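Hilis Hand Gripper: Your Questions About the Slipping Pad Fault
Updated January 21, 2019

What went wrong?
On part of the August batch, one of the blue finger pads could creep in its seat, so the fingers met a hair off center and soft or slippery things slid out. We're so sorry to everybody who spent an afternoon picking up dropped items before writing in!

Is mine affected?
Check the serial number. Anything under 1000 should have its pads reseated, and the job takes roughly 30 minutes if you go gently.
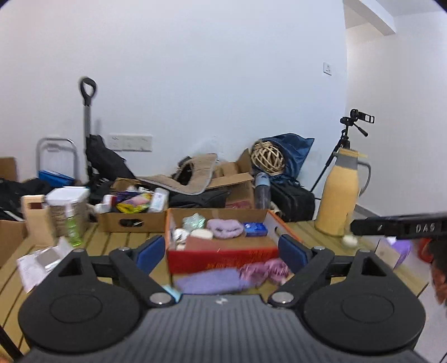
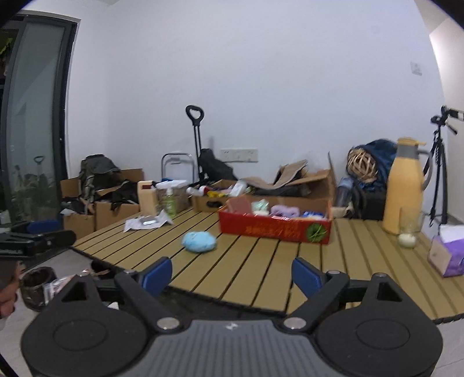 Tabletop pickup work with the hand gripper, blue pads facing each other across the open gap.

Can I keep working until I've done the repair?
With light, soft things, yes, please carry on. Leave glass jars and full bottles alone for now, and do keep your fingertips away from the linkages (we had one pinched thumb, thankfully nothing worse).

Who do I write to?
Kuldeep Nigam on the Hilis support desk reads every message, and he'll happily mail you a fresh pair of pads.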